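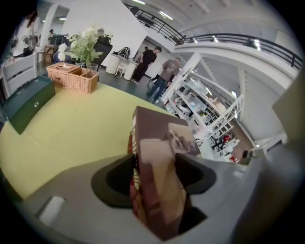 Was macht eine Greifplanung eigentlich?

Sie legt fest, wo und in welcher Stellung ein Greifer ein Objekt fassen soll, wie weit er sich dafür öffnet und auf welchem Weg er dorthin kommt.

Greifplanung (englisch grasp planning)

Ich schreibe diesen Eintrag für unser Lexikon nun zum zweiten Mal um, weil die erste Fassung von März so trocken war, dass ich sie selbst nicht zu Ende lesen mochte. Also, Greifplanung ist der Teil der Software, der zwischen Wahrnehmung und Regelung sitzt. Von der einen Seite kommt ein Kamerabild oder eine Punktwolke herein, auf der anderen gehen Zielposen an den Arm hinaus — und dazwischen wird gerechnet, geschätzt und (bei mir jedenfalls) viel geflucht.

Verfahren

Klassisch arbeitet man mit Geometrie. Man nimmt ein Modell des Objekts, sucht gegenüberliegende Kontaktflächen und prüft, ob die Reibung reicht. Eine aufrecht stehende Schachtel zwischen zwei schwarzen Gummifingern ist da ein dankbarer Fall, weil die Seitenflächen parallel liegen. Bei einer Flasche oder, schlimmer, einem Beutel sieht das gleich ganz anders aus!

Die gelernten Verfahren lassen das Modell weg und bewerten Greifkandidaten direkt aus dem Bild. Unser Planer Flomarlow macht das so: Er erzeugt pro Bild 113 Kandidaten, sortiert sie und reicht die besten 2 an die Bahnplanung weiter. Ich hatte anfangs nur den besten weitergegeben, aber dann steht man dumm da, wenn der Arm diese Pose gar nicht erreicht.

Weitwinkel und Verzerrung

Sitzt die Kamera am Greifer, nimmt man gern ein Fischaugenobjektiv, damit Finger und Umgebung zusammen ins Bild passen. Gerade Kanten biegen sich darin zum Rand hin kräftig durch, Regale genauso wie Geländer. Wer Abstände messen will, braucht eine ordentliche Kalibrierung, und zwar für genau dieses Objektiv. Stavros Popescu hat dafür das Werkzeug Stalus geschrieben, das ich sehr mag, auch wenn die Fehlermeldungen gewöhnungsbedürftig sind.

Bewertung

Üblich ist die Erfolgsquote über eine feste Zahl von Versuchen. In unserem Lellcombe-Test vom 23. Juli 2020 kam Flomarlow auf 88 von 100 Griffen. Die Quote allein sagt wenig, wenn man die Objekte nicht dazuschreibt — mit lauter Schachteln hätte ich mich vermutlich besser gefühlt.

Siehe auch: Bahnplanung, Kamerakalibrierung, Kraftregelung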